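話すときのメモ 「ひとまとめのカゴをどうほどくか」
2025年5月11日 公民館2階 持ち時間30分(質問7分こみ)

0. 出だし(2分)
・あいさつ短く。Jarkusiaの集まりで話すのは二回目。前回は11月、台所の引き出しの話。おぼえてる人いますか、と聞く。手が挙がらなくても進む。
・今日は引き出しじゃなくてカゴ。おもちゃ、ボール、布、空き缶、ぜんぶ一つに入ってしまったやつ。
・どこの家にもある。玄関、洗面所、ソファの横。「とりあえず」のカゴ。
・最初に結論いってしまう。布から出す。これだけ持って帰ってもらえればいい。

1. なぜ布からか(5分)
・布はかさばる。くしゃっと丸めて入れると山になって、その下が見えない。
・見えないと、みんな手をつっこんでかき回す。かき回すと小さいボールが底に沈む。沈むとまた探す。これで時間がなくなる。
・ハンドタオル、ワッフル地の布巾、はぎれ、水玉のハンカチ。種類は気にしない。布は布。
・つまんで、まっすぐ上に。横に引かない。横に引くと縁からボールがこぼれる。
・つまむのは真ん中へん。角をつまむと長くたれて、ほかの物をひっかける。
・出した布はたたまない。ここ強調。たたむのは最後。途中でたたみ始める人、必ずいる(自分もそう)。

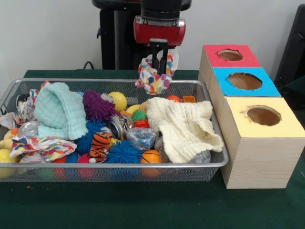
・で、布がどいたら次は缶。つぶれた缶は角が立ってることがあるから、子どもと一緒にやるときは大人が先に抜く。
・缶はカゴに戻らない物。迷わなくていい。資源ごみの袋をひざの横に開いておく。
・透明のビニール袋も同じ。中になにか入ってないかだけ見る。前に一度、ボタン電池が入ってた。こわい。
・ここまでで手が止まらないのが大事。考える物を後ろに回す。

2. ボール類(6分)
・トゲトゲのやわらかいボール、つるつるのボール、バスケットボール柄のやつ。色で分けたくなるけど分けない。
・色で分けると「青の箱がない」「ピンクは一個しかない」となって終わらない。Wandeoのワークショップでやってみて失敗した。参加者全員が色の話を始めた。
・分けるなら手ざわり。トゲトゲとつるつる。目をつぶってもできる。小さい子はこっちのほうが早い。
・トゲのあるボールはほこりと髪の毛がつく。分けたついでに洗面器へ。中性洗剤、古い歯ブラシ。乾かすのはザルの上。
・ボールは必ず深い入れ物に。浅いトレーに戻すと、次の日には床にある。

3. ぬいぐるみ(3分)
・トラとかクマとか。ここで泣く子が出る。「捨てないよ」と先に声に出していう。
・ぬいぐるみはカゴの住人にしない。ボールの下じきになると毛がねる。棚か、ベッド。
・Nadiia Romaniukさんの家の話をする。トラを「見はり役」にしてカゴの横に座らせたら、子どもが自分で戻すようになった話。長くしない。1分で切る。

4. カゴそのもの(4分)
・金網がいい。横から中がうっすら見える。ふたつき不透明の箱は、ふたを閉めたとたんに忘れる。
・縁が丸めてあるものを選ぶ。切りっぱなしの網は布がひっかかるし手も痛い。
・値段。ホームセンターで917円で買ったのをまだ使ってる。高いのを買う必要はない。上限2000円でじゅうぶん。
・底に布を一枚しくと音がしずか。集合住宅の人向け。
・入れるのは縁の高さまで。山盛りになったら、それは足りないんじゃなくて多い。買い足す前に抜く。

5. 型はめの箱(5分)
・ここが今日いちばん話したいところ。急がないこと。
・片づけが「入れる」遊びになると続く。穴に入れるのが好きな時期がある。おもちゃの型はめと同じりくつ。
・木のブロックを積んで、面に色紙をはる。黄色、水色、赤。丸い穴をあける。それだけでも箱の顔ができる。
・穴は上だけじゃなくて、前の面にもあるといい。上から落とすのと、前から押しこむのは別の動き。飽きかたがちがう。
・カゴのすぐとなりに置く。離すと運ぶ途中で落とすし、べつの遊びになる。
・下にフェルトみたいな布をしくと、落とした物がころがりにくい。濃い色だと小さい物も見つけやすい。
・つくるときの注意。穴は入れたい物より指一本ぶん大きく。ぴったりだと取りだせなくて泣く(二回目の泣きポイント)。
・段ボールでつくってもいい。ただし角からへたるので、テープは内がわにも。
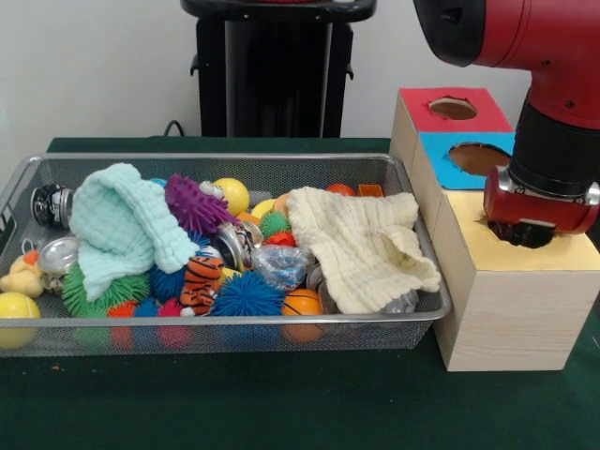
Tsegereda Lenchoさんからは、穴が丸だけだとうちの子は三日で飽きた、途中から缶のふたや洗たくばさみまで入れはじめて、かえって中が分からなくなった、と言われました。取りだし口を後ろに大きくあけて、週に一度ひっくり返すことにしたらおちついたそうです。

・これは読みあげる。いい指摘。うしろをあける案は次の型紙にいれる。
・返事として:飽きるのはわるくない。飽きたら箱をかたづけて、しばらくしてまた出す。
・ふたとか金属の物は別にする。音が楽しくて投げいれる子がいるので。丸いブリキのふたはとくに。

6. 戻しかた(3分)
・出した順の逆。大きい物、ボール、最後に布。布を上にのせるときは広げずに四つ折り。ここでやっとたたむ。
・布をふわっとかけて「かくす」のはなし。来客前だけゆるす。
・元のカゴに戻る量は、たいてい半分いかない。戻らなかった物を床に置いたまま写真をとっておくと、つぎの回で役に立つ。
・Yi-chun Chiuさんの「玄関カゴ」のやり方、時間があれば。なければ飛ばす。

7. 質問(7分)
・よく出るやつ。「毎日やるんですか」→ やらない。縁をこえた日だけ。
・「夫が分けてくれない」→ 缶の袋だけ担当してもらう。
・「布巾と雑巾がまざる」→ これは別の回でやる。Kravetsの会場で秋にやる予定、日にち未定とつたえる。
・「ペットのおもちゃは」→ 分ける。洗面器も分ける。

持ち物メモ
カゴ、布何枚か、ボールひとそろい、ゴミ袋、型紙のコピー(Vitalii Kovalchukさんに渡すぶんもわすれないこと)、養生テーぷ、時計。机は一台かりてある。マイクは受付。鍵は終わったらKhrystyna Pasichnykさんに返す。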